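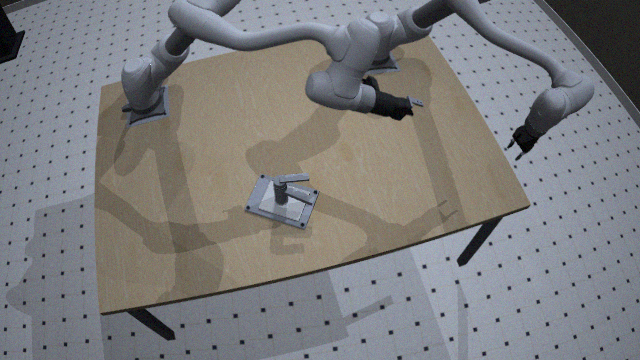
Brultitley workshop, second floor. Monthly walk-through for September, done by Yanling Bai. Comments go under the item they belong to.

## Exits and aisles

- [x] Both exit doors open fully from inside
- [x] Exit signs lit
- [ ] Main aisle clear to the stairs
 - Stack of flattened cartons by the stair door. Moved during the walk-through, but they were there last month too. Suqin Lu to ask for a second recycling pickup.

## Fire equipment

- [x] Extinguishers hung, pins and seals in place
- [ ] Tags signed for the month
 - Unit 546 by the sink not signed. Gauge is in the green. Signed now.
- [x] 20 inches clear under every sprinkler head in the storeroom

## Electrical

- [x] Panel doors closed and labeled
- [ ] No extension cords used as permanent wiring
 - One behind the Voltetti dust collector. Needs a proper outlet. Quote requested from Lytvynenko.
- [x] Test button on the sink outlet works
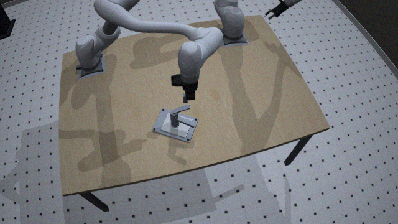 ## First aid and chemicals

- [x] Eyewash runs clear, both sides
- [ ] First aid kit stocked
 - Down to 6 small bandages and no burn gel. Added to the supply order.
- [x] Solvent cabinet locked, lids on
- [ ] Safety sheets match what is on the shelf
 - No sheet for the Virkis degreaser. Page 58 in the binder covers the old formula. Replace before the next walk-through.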